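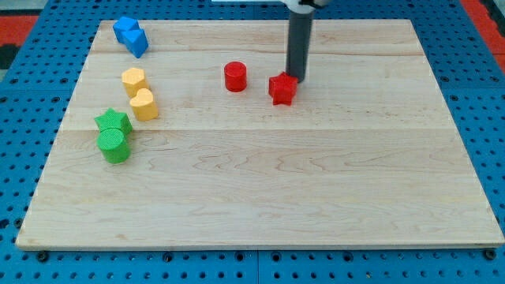
## Setting up a block-pushing table without fooling yourself

Most write-ups of home pushing rigs make the arm sound clever. I've built one on a shared bench at Dritholm, and a lot of what looked like skill was the table helping. So set up the table first.

**1. Fix the board.** Mine is maple. Screw or clamp it so it can't creep. Run your palm over every joint between planks. If you can feel a lip, sand it, or the blocks will catch there and you'll spend an evening blaming the software.

**2. Set the tip height.** Bring the rod down over bare wood and stop just short of touching. Check all four corners as well as the middle. The Bretix guide says one reading is enough. It wasn't on my board.

**3. Check the zero.** Write down the reading at your home corner, drive the arm away and back, and read it again. Mine should say 2812. If yours drifts, tighten the mount before you touch any settings.

**4. Pick awkward blocks.** Cubes are easy. Use cylinders, stars and a heart too. A round block rolls off a round tip if you push even slightly off center, and a star turns when you catch one of its points.

**5. Slow down.** I cap travel at 60 on the controller's scale. The default of 1000 throws blocks, whatever the Prondness forum tells you.

**6. Score it strictly.** Decide what "grouped by color" means before the run. I want matching blocks side by side and clear space between one color and the next. Nudging a block by hand ends the run and it goes down as a fail.

Start each run from a messy layout, and change the layout every time. I've seen people claim 4000 good pushes from the same starting spots, and I don't believe that says much. Move the lamp once in a while too. If the results drop, go back to the camera settings before trying anything else.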